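**Foluvar to Open Home Storage Showroom in Tremblay**

TREMBLAY, 08/06/2020 – Foluvar, a maker of cabinets and home storage, will open a showroom in the former Distex warehouse in January. The company signed a lease on the building last week.

The showroom will cover 4,000 square feet on the ground floor. It will carry the full Foluvar line, including the Barix range of cabinets, which has been sold only by mail order until now. Customers will be able to place orders on site and pick up smaller items the same day.

Foluvar plans to hire 17 people for the location. Seven of the jobs are full time. Applications open in the fall, and pay and hours will be listed on the company's website.

"Most of our orders come from people who have never opened one of our drawers," said Ibsa Kumsa, Foluvar's general manager. "They call us with questions we can't answer well over the phone. We wanted a place where they can come and try things."

Work on the building includes a new roof over the loading area, new lighting and a ramp at the street entrance. The parking lot will be repaved before opening. Delivery trucks will use the rear gate only, under the terms agreed with the town.

Orders placed by mail will continue to ship from the current plant, and delivery times will not change. Existing warranties are not affected.

The showroom will be closed on public holidays. Opening hours will be announced in the coming months.

**Media contact:** Eldana Asfaw, Foluvar Press Office
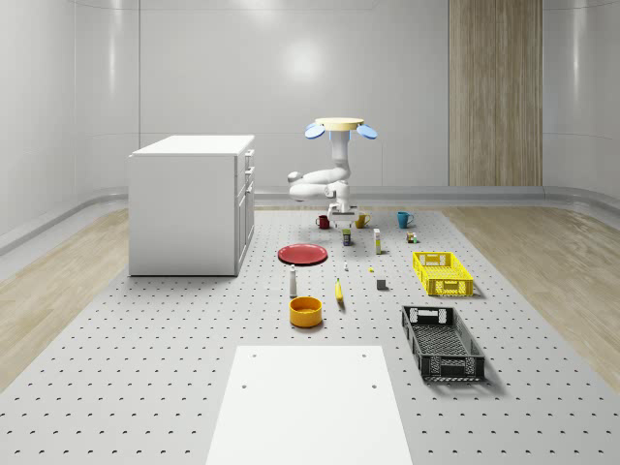
White cabinet with drawers and doors, shown in a computer rendering.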